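Read this section before you connect the Kadine 2 to power. The steps are written for one person. Allow an hour if you have not put up a wall shelf heater before.

## 3. Mounting and first use

### 3.1 Choosing the wall

The Kadine 2 hangs on a masonry wall or on a stud wall. Do not hang it on paneling that has no stud behind it. The heater needs clear space on all sides:

- 11 inches below the lower grille
- 6 inches at each end
- 20 inches above the top vent, including shelves and window sills

Curtains count as an obstruction. If a curtain can swing in front of the heater when a window is open, choose another wall or tie the curtain back for good.

**Caution:** Do not mount the heater directly below a wall outlet. The cord must leave the heater from the right-hand end and hang free.

### 3.2 Marking and drilling

1. Hold the paper template against the wall with the arrow pointing up. Tape the two top corners.
2. Set a level along the printed line. Adjust the template until the bubble is centered, then tape the bottom corners.
3. Mark the four hole centers with a pencil.
4. Check for pipes and cables with a detector. Check again a hand's width to either side of each mark.
5. Remove the template. Drill the holes to the depth given on the template for your type of wall.
6. On masonry, clear the dust from each hole and push in the wall plugs until they sit flush. On studs, leave the plugs out and use the long screws.

**Note:** The template for the older Kadine has a different hole spacing. If you are replacing an older heater, fill the old holes and drill new ones. Do not try to use two old holes and two new ones.

### 3.3 Fixing the bracket

1. Start all four screws by hand before tightening any of them.
2. Tighten the top left screw, then the bottom right, then the other two.
3. Pull down firmly on the bracket with both hands. It should not move. If it does, take it off and find out which screw is loose in its hole.

Do not use a power driver for the last few turns. The bracket can bend around the screw head, and a bent bracket will not hold the heater square.

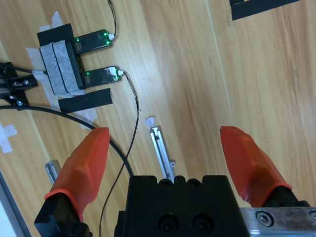 **Ivars Mockus**

### 3.4 Hanging the heater

1. Take the heater out of its bag and lay it face down on a folded blanket.
2. Turn the two locking tabs on the back to the open position.
3. Lift the heater with one hand under each end. Do not lift it by the grille or by the cord.
4. Set the upper hooks over the top of the bracket and lower the heater until it rests against the wall.
5. Reach under each end and turn the locking tabs to the closed position. Each tab clicks.
6. Try to lift the heater straight up. If it comes off the bracket, one of the tabs is still open.

### 3.5 Connecting to power

Plug the heater directly into a grounded wall outlet. Do not use an extension cord, a power strip, or a plug-in timer. The heater has its own timer (see section 4).

**Warning:** If the plug feels hot to the touch after an hour of use, switch the heater off, unplug it, and have the outlet checked by an electrician. A worn outlet can overheat even when the heater is in good order.

### 3.6 First use

1. Open a window in the room.
2. Press and hold the power button until the green light comes on.
3. Set the dial to the highest mark and leave the heater running for 30 minutes.
4. Switch off and let the heater cool with the window still open.

You may notice a smell during the first run. It comes from a coating on the heating element and should fade before the 30 minutes are up. If you see smoke, switch off at once and contact the store where you bought the heater.

The metal case may tick while it warms up and cools down. Ticking is normal. A steady buzz usually means that the heater is touching the wall at one end. Unlock the tabs, hang it again, and listen for the two clicks.

### 3.7 If the heater does not start

| What happens | What to do |
|---|---|
| No light | Test the outlet with a lamp. Check the breaker. |
| Green light, no heat | Turn the dial up. The room may already be warmer than the setting. |
| Red light | The heater has overheated. Unplug it, clear the vents, and wait 45 minutes. |
| Red light comes back | Stop using the heater. Record the serial number and contact the store. |

The serial number is on a label at the lower right of the back panel. Copy it onto the inside cover of this manual before you hang the heater, as the label is hidden once the heater is on the wall.

Continue with section 4, Setting the timer.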